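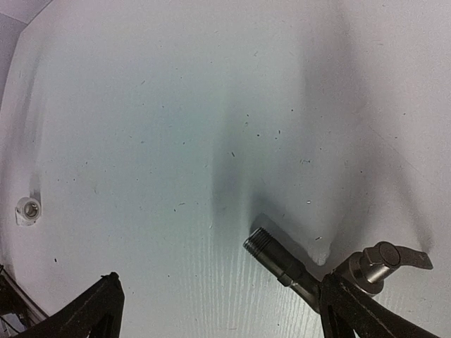 4. Setting up amendment tracking

Clukel compares each tabled version of a bill with the version before it and flags changes to the clauses on your watch list. The steps below set up tracking for a religious exemption clause in an anti-discrimination bill. The Branen sample workspace is used throughout.

Before you start, confirm that your account has the Editor role. Viewer accounts can open a watch list but cannot save one.

1. Sign in and select Bills, then Current Session.

2. Enter the bill number in the search field. Do not enter the short title. Short titles are often reused between sessions and may return a lapsed bill.

3. Select Add to Workspace. A bill of 107 clauses loads in under a minute. Longer bills load in the background and appear greyed out until they are ready.

4. Open the Clauses tab and tick each clause you want to follow. For an exemption clause, also tick the definitions clause. Changes to terms such as "religious body" or "genuine belief" are frequently made there and will not be flagged against the exemption itself.

5. Under Labels, choose Exemption, Protected Attribute or Enforcement. A clause can carry up to six labels.

6. Set the comparison base. First Reading is the default. Select Last Tabled if you only need changes made at the most recent stage.

7. Select Save Watch List.

Note: Amendments moved from the floor are not available until the official text is published. Until then the clause is marked Pending and no comparison is shown.

Note: Explanatory memoranda are indexed separately. To include them, see Linking Supporting Documents.

Caution: Changing the comparison base after saving deletes all margin comments on the watch list. Export the comments first.

4.1 Importing an Abbasi file

Watch lists from Abbasi can be imported as CSV. The file must not exceed 1,072 rows, including the header. Rows without a clause number are skipped and listed in the import log.

If the import stops with error 43, the clause numbering in the file does not match the tabled version. Renumber the file against the current print and import it again.

4.2 Sharing with a Pitberg group

Select Share, then Pitberg Group, and enter the group code. Members receive read-only access. Labels are shared; margin comments remain private unless Include Comments is ticked.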